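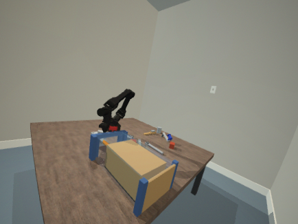 # In defense of the plain plastic case

My brother-in-law Amado Malabanan has 156 movies on his shelf, and I would guess that a third of them are still in the shrink wrap. I love the man dearly, and I have eaten many a bowl of popcorn on his couch, so I hope he will take what follows in the spirit it's meant. I think the fancy limited edition has gone a little sour, and I think those of us who buy movies on disc ought to say so before there is nothing else left to buy.

What got me going was a western called *Roltutari*. You may not know it. It played in our town for two weeks in February, years ago, and I saw it twice, once with my mother and once alone in the back row because I wanted to hear the wind again. There's a long stretch in the middle where a rancher rides home with bad news and doesn't say a word, and you just listen to the saddle creak. I have waited a very long time to own that movie. So when a small label called Benska said they were putting it out, I was about as happy as a grown woman can be over a piece of mail she hasn't got yet.

Then I read the rest of it. There would be 900 copies, all in a metal case with new artwork, with a booklet and a set of cards, and that would be that. Orders opened at noon, while I was at work with my hands full, and by the time I sat down with my sandwich they were gone. By supper there were copies up for resale at four times the price. Somebody had bought a movie they hadn't received yet so they could sell it to somebody like me.

Now, I want to be fair to Benska, because small labels do work that the big studios can't be bothered with. They track down the old prints and clean them up, and they pay people to write about movies that would otherwise slide right out of memory. A numbered edition that sells out in an hour keeps the lights on, I understand that. I run a small business myself, and I have never once been sorry to see an empty shelf at closing time. If the metal case pays for the restoration, then bless the metal case.

But couldn't there be a plain one afterward? That's really all I'm asking. Put the pretty version out first, let the collectors have their number stamped on the spine, and then a few months later give the rest of us the same disc in a plastic case with a paper sleeve. Juketti does it this way, or did the last time I bought from them, and I have a whole row of their plain releases that I watch until the hinges give out. I've never felt I was missing anything. The movie is the same length.

I brought this up with my friend Amado Lacson (yes, I have two Amados in my life, and yes, Thanksgiving is confusing) and he took the other side, as he tends to. He says the object matters. He says that when he holds a handsome case with real weight to it, he feels he's giving the movie its due, and that people have always put the things they love in nice boxes. He has a copy of *Amoah* in a painted metal case that he keeps face out on the mantel, and I will admit it looks lovely there. He also watches it every winter, start to finish, with the phone turned off, so I can't say much to him.

It's the other kind of buying that makes me sad - the kind where the movie has stopped being the point and the case could have anything in it. I've stood in front of my brother-in-law's shelf and asked him which one we should watch, and had him steer me away from one after another because opening it would hurt the value. We ended up streaming something neither of us remembers. All those stories, sitting there in the dark in their good clothes!

I grew up with a cardboard box of tapes we recorded off the television, with the labels crossed out and written over in my mother's handwriting. Some of them started ten minutes late. One had a hailstorm warning running across the bottom through the whole last reel, and to this day I half expect to see it when the hero walks into the saloon. Those tapes weren't worth a nickel to anybody, and we wore them thin.

So I've written to Benska and asked, politely, for a plain edition of *Roltutari*, and if you feel the way I do, I'd encourage you to write to the labels you like as well. They're small outfits and somebody does read the mail. Tell them which movie you want and tell them you don't need the cards.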